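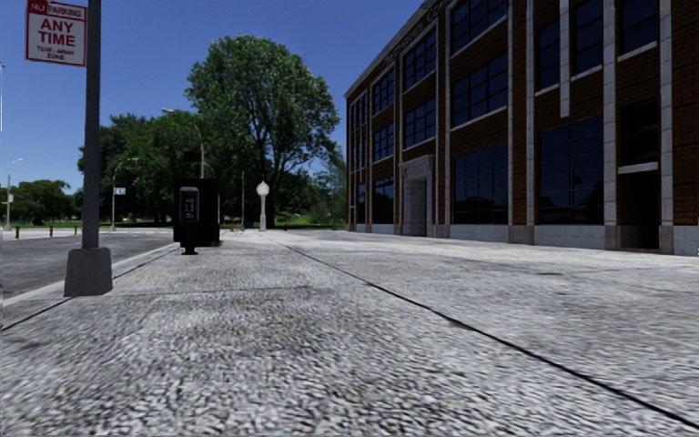
Larkside to Extend Curb Restrictions Along Dolstead Avenue

The Larkside Department of Streets has approved new curb rules for Dolstead Avenue, with enforcement to begin in December. Parking will be prohibited at all hours on the east side of the avenue between Onsri Street and the rail bridge. Vehicles left in the restricted area may be towed at the owner's expense.

The department received 2142 written comments during the review period. Over 40 came from businesses on the avenue, many of them asking for a place to receive deliveries. In response, the final plan adds a loading area on Onsri Street, where commercial vehicles may stop for up to 20 minutes.

"Buses and emergency vehicles need a clear lane on this part of the avenue," said Yiran Su, the department's deputy director for curb management. "We have also heard from shop owners, and the loading area was drawn up with their schedules in mind."

Residents who hold a Zone 4 permit may park on the west side of the avenue at no added cost - the permit itself does not need to be replaced. Street cleaning will continue on Sunday mornings, and posted cleaning hours remain in effect for permit holders.

Questions about the new rules may be sent to the department's permit office, Room 20, Larkside Municipal Building.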